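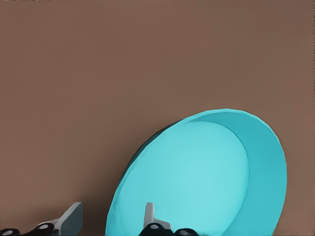
4. Recaps and Reader Memory in Serialized Comics

4.1 Material

The corpus consists of the complete first run of Ramimgate, a monthly superhero title published by Estus in 48 issues. The series was chosen for its length, its single writer, and its unusually regular use of recap devices. Annuals and crossover tie-ins were left out. Where an issue exists in both a newsstand and a collected version, the newsstand version was coded, as the collected volumes drop most of the opening captions and in several places redraw the transition between chapters.

A recap was defined as any unit of text or art that restates an event already shown to the reader in an earlier issue. The definition covers opening captions, spoken summaries, redrawn panels, and editorial footnotes pointing to a back issue. It does not cover passing mention of a character's general history ("after all we've been through") unless a specific event can be identified. Under this definition the corpus contains 517 recaps.

4.2 Coding procedure

Each recap was coded for type, length in words or panels, distance in issues from the event restated, and accuracy. Accuracy was the most difficult of the four. A redrawn panel almost always differs from its source in some respect, and a character's summary is colored by what that character knows. We therefore separated neutral variation (angle, wording, costume detail) from material variation, where the restated event would lead a new reader to a different understanding of who acted and why.

Coding was carried out in Plultel by two coders working independently. Felicja Wysocka coded the full corpus. Kristof Van der Linden coded a random subset of 100 recaps, without access to the first set of codes. The two agreed on type in 93 cases. Most of the disagreements concerned spoken summaries that lead into a redrawn panel, which one coder had treated as a single unit and the other as two. These were settled by discussion, and the rule adopted was that a change of medium within a page starts a new unit only if the second part adds an event missing from the first.

Page borders, panel backgrounds, and lettering style were recorded in a free-text field and are not analyzed here. Shading was also noted, following the scheme set out in Section 3, which distinguishes flat from graded surfaces (Figure 2). 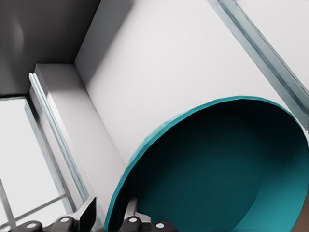 Figure 2. Graded shading on a white surface, with a pale bluish-gray strip running diagonally at upper right. Computer rendering.

4.3 Distribution by type

Opening captions are the most frequent type in the first third of the run and become less frequent as the series goes on. Their place is taken by spoken summaries, usually given to Sani, the team's courier, who is absent from the major battles and so has a plausible need to be told about them. This is a common solution in team books. Its side effect is that Sani's version of events comes to stand in for the record, and later issues quote her wording even in scenes where she is not present.

Editorial footnotes are rare after the prison storyline. The letters pages suggest that readers noticed the change – several ask for the footnotes back – but no editorial explanation was printed.

4.4 Material variation

Material variation is concentrated in recaps of the bridge attack, the event that divides the team. In the original issue, the order to fire is given off-panel and the speaker is not identified. Subsequent recaps assign the order first to the occupying commander and later to a member of the team itself. Neither version is marked as a correction. A reader who joined the series after the prison storyline would have met only the second.

Two readings are possible. The first is that the writer revised the event and used the recap to install the revision without reprinting the scene. The second is that the recaps track the loyalties of the characters who speak them, and the conflict is meant to remain open. The opening captions favor the first reading, as they carry no speaker and repeat the revised version. The spoken summaries favor the second. We do not think the corpus alone can settle the matter, and scripts for the relevant issues were not available to us.

Distance from the source event is a weak guide to accuracy. Long-distance recaps tend to be shorter, but several of the most altered versions appear within an issue or two of the bridge attack. Section 5 takes up the question of how these versions were received by readers, using the printed letters as evidence.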